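Tiker Arm: Frequently Asked Questions

Last updated October 2022

What is Tiker?
Tiker is a small robot arm built by members of the Bangera shared workshop. It picks up soft household items and moves them from one place to another. The plans, parts list and code are free to use.

Who maintains it?
Thilini Begum looks after the build notes and answers most of the mail. Changes to the code are reviewed by whoever is on the bench that week.

How much did the first build cost?
$2,506 in parts, not counting tools. The second one came to $3,658 because we bought new motors instead of used ones.

Do I need a machine shop?
A drill, a set of hex keys and access to a 3D printer will cover it. The bracket that joins the arm to the base is the only part we had cut outside, by Brundent, and the drawing is in the download folder.

Which controller board does it use?
The Proken board, version 4. Earlier versions lose the wrist camera when the gripper motor starts. If you already have one, put the camera on its own power supply.

How long does assembly take?
Plan on 30 hours for a first build. Wiring is the slow part. Label both ends of every cable before you run it through the arm.

Why does my gripper close unevenly?
One linkage is tighter than the other. Loosen the screws on both sides, move the fingers through their full travel by hand, then tighten a little at a time.

Can I run it without the camera?
Yes, but only for fixed positions. Set camera to off in the settings file and record each position by hand.

What surface should I practice on?
We use a sheet of cardboard on the floor. Replace it when it starts to curl.
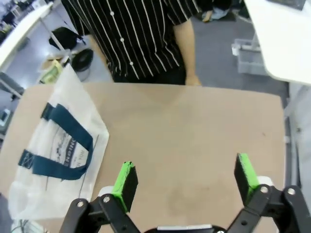 How often should the finger pads be replaced?
Change them when the surface feels slick or starts to peel. Replace both at once so the grip stays even.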